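Working Rules for a Shared Robot Hand: What We Wrote, What We Tested, What We Changed

Project report, Applied Automation II
Daryna Kuzmenko
Submitted 3/13/21

1. Background

The robotics room at Ollmont has had a two-page safety sheet on the door for as long as I have been a student. The sheet was written for the old fixed arm, which worked inside a cage with a door switch. The robot we use now has fabric and bellows covers on its arms, fingered hands, and no cage. Students stand next to it. Most of the sheet does not apply to it, and the parts that do apply are easy to misread.

My project was to write a replacement. The course calls this a practice document: a set of rules that a lab agrees to follow, with a reason on record for each rule and a way to check whether it is being followed. I was not asked to write a full risk assessment, and this report should not be read as one. The department keeps that separately.

The work started in September. I collected the existing rules, read the run log, watched sessions, wrote a first draft, tried it with the other groups, and revised it. The final version has 17 rules. The first draft had 45.

2. Sources

I used four sources.

The run log. Every group fills in a line when they start and stop the robot. The log I was given had 2717 lines. Of these, 384 had something written in the remarks column. I read all of the remarks and sorted them by what had gone wrong or nearly gone wrong.

The door sheet. I went through it line by line and marked each line as keep, change, or drop.

Published standards. The library has the general machine safety standards and the ones on industrial robots and on robots that work near people. I used them for terms and for the general order of measures: first design the hazard out, then guard against it, then warn people. I did not copy limits from them, as our room has no equipment for measuring contact force and a number that no one can check is not useful as a lab rule.

Sessions. I sat in on sessions run by the Hista group and the Drilura group. Both group names come from their project titles. Hista works on tray handling and Drilura works on reaching and grasp timing.

3. What the remarks showed

I expected the remarks to be mostly about people getting too close. Those were there, but they were a small part. The larger groups were:

Covers. The sleeve on the arm had slid, bunched up, or been caught. Several entries only say "sleeve again."

Fingertips. A tip was worn, loose, or had touched the floor or table harder than planned.

Floor. Something was on the carpet that should not have been, or a marker had moved between sessions.

Start position. The robot was started from a pose the last group had left it in, and the first move was larger than the next group expected.

Unclear handover. Two people each thought the other one had the stop button.

The door sheet covers only the last of these, and only by saying that "an operator must be present."

4. Rules for the hand and the floor

I will go through the main rules by area. The full list is in section 7.

The floor rules came first because they were the easiest to agree on. The work area is on carpet, and the carpet has a streaked pattern that makes small things hard to see. Screws and cable ties disappear into it. The rule is that one person walks the area and looks down before power is turned on, and that person is named in the log.

Tape is allowed as a marker. It must be flat, with no lifted corners, and pressed down again before each session. Tape left over from a finished task has to come up the same day. Before this rule there were places where old and new tape sat side by side, and one group lined up their start point with the wrong one.

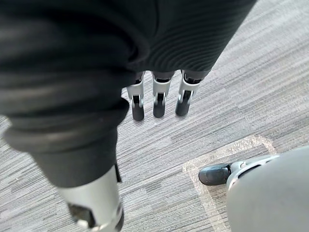

A low hand position needs its own rule. When the fingers are pointing straight down and near the floor, there is very little travel left if the height value is wrong. The draft rule gave a fixed clearance. Both groups told me they could not keep to it, since their tasks need the hand lower than that for a short time. We replaced it with a speed rule. Below knee height the arm runs in the slow mode, and it stays in slow mode until the hand is back above that height. Knee height is not exact, but everyone can judge it without a ruler, and the slow mode is one setting in the software.

The second part of the low position rule is about two hands working close together. If both hands are down in the same area, only one of them moves at a time unless the program has been run at slow speed first with a second person watching. The Drilura group already did this. I wrote down what they were doing.

5. Rules for covers and fingertips

Covers are there to keep fingers, hair, and loose clothing out of the joints. They only do this if they are in place. The old sheet does not mention covers at all, so no group felt responsible for them.

The rule now has three checks. Before power, look at the lower end of each sleeve and confirm that it ends above the fingers. After the first slow move, look again. At the end of the session, write "covers OK" or say what is wrong. A sleeve that has slid is pulled back only with the arm stopped and the stop button pressed. This last point sounds obvious, but in one of the sessions I watched, a student reached in to straighten a fold while the arm was paused in the program. A program pause is not a stop. I added that sentence to the rule word for word.

For fingertips, the rule is to look at each one and press it lightly with a thumb before the session. A tip that moves gets reported and the hand is not used. Groups may not swap tips on their own. I had first written that they could, but the lab assistant pointed out that the tips need to be fitted the same way each time or the grasp settings will be off for the next group.

6. Rules for objects

The Hista group works with a plastic tray, and their sessions gave me most of the object rules. A tray is a useful test because it is wide, it has a raised rim, and a hand can be over it and inside it at the same time. If the hand comes down on the rim when the program expects the flat part, the load goes into one finger.

The rules for objects are as follows. The object has to be placed at its mark before the arm is enabled. No one moves it by hand after that without a stop. If the object has handles or other parts that stick out, the group writes down which way they face, and keeps them facing that way for the whole session. For the first run with any new object, the hand goes to a point over the object and holds there while the person at the stop button checks the position from the side. Only then does the hand go lower.

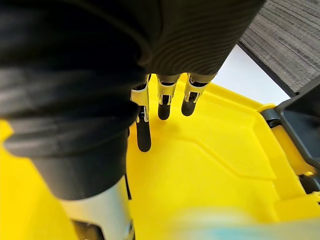
Figure 2. Fingers pointing down over the yellow tray, with the tray's handle bracket at right.

The hold step was the most disputed rule in the project. The Hista group said it added time to every first run and that the cameras already showed them where the hand was. My answer was that a view from the wrist shows the fingers and the object well but does not give a good sense of height, and that the hand itself can block part of the object. We agreed that the hold is required for the first run of a session and after any change to the object or its mark. Repeat runs do not need it.

7. The final list

1. One named person holds the stop button. The name is in the log before power.
2. Handing over the stop button is said out loud and answered out loud.
3. Walk the floor and look down before power.
4. Tape flat, pressed down, and removed the same day the task ends.
5. Check both sleeves before power and after the first slow move.
6. Touch covers only with the stop button pressed. A program pause is not a stop.
7. Check every fingertip. A loose tip means the hand is not used.
8. No tip changes by student groups.
9. Start every session from the home pose.
10. First move of the session in slow mode.
11. Slow mode below knee height.
12. Two hands in one area: one moves at a time unless the program has been checked slowly.
13. Object on its mark before the arm is enabled.
14. Direction of handles and other parts written down.
15. Hold over the object on the first run and after any change.
16. Sleeves rolled up, long hair tied, no lanyards.
17. End of session: home pose, stop pressed, log line finished.

8. Trial

The Hista and Drilura groups used the revised list for their regular sessions. I asked them to mark any rule they skipped and to say why. Rules 2 and 14 were skipped most. Rule 2 felt strange to people who work together every day, and I do not have a good fix for that. Rule 14 was skipped because the log had no space for it, so I added a column.

Taheri, the other student assigned to the practice documents, checked my wording and tried to find ways to follow each rule and still do something unsafe. He found one in rule 9: the arm could be sent to the home pose at full speed. Rule 10 was added after that.

9. Limits

The trial was short, and both groups knew I was reading the log. The remarks column depends on people choosing to write something, so a quiet log does not prove a safe session. I also had no way to compare the rules with a group that did not use them.

The list covers normal sessions only. Repair, cover replacement, and moving the robot to another room need their own document. The lab assistant has a draft of the repair part and I have given her my notes on the sleeves.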